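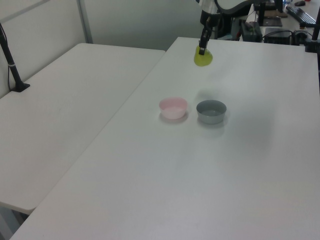

Skodevley workshop sets aside money for a second robot arm

The Skodevley training workshop will buy a second robot arm this fall, after its members agreed in May to put the money into equipment and leave the repainting of the front rooms for another year. It was a long evening, with plenty of coffee and a good many questions, and the vote came well after nine.

The arm in use now carries a black two-finger gripper and works over a white table, picking up small things and moving them about. Bowls and soft, rounded objects are the usual fare, and anyone who has sat through a morning of it will know how much patience goes into a single tidy pickup. With just the one arm, people have had to book their turns weeks ahead, and the evening class has often gone without.

Two suppliers sent in offers. Gekitz quoted for an arm with its controller and a year of service visits, while Hauser offered a slightly lighter model with a longer warranty. The members leaned toward Gekitz in the end, mostly for the service visits, though there was real warmth for the Hauser offer too, and it may come up again when a third arm is talked about — some day!

The smaller sums took up nearly as much of the evening as the large one. The plan puts $700 toward spare gripper fingers and cables, $200 toward a sturdier table clamp, and another $200 toward bowls, soft toys and other things for the grippers to practice on. A request for new stools was put off until the winter, with apologies to everyone's backs.

The Stidovau program, which shares the building, has asked for time on the new arm and will pay part of the yearly upkeep in return. Its 53 students are expected to start using it once the wiring along the back wall has been checked and the staff have had their training days.

Members who would like to see the full budget can ask for a copy at the front desk, any afternoon until five.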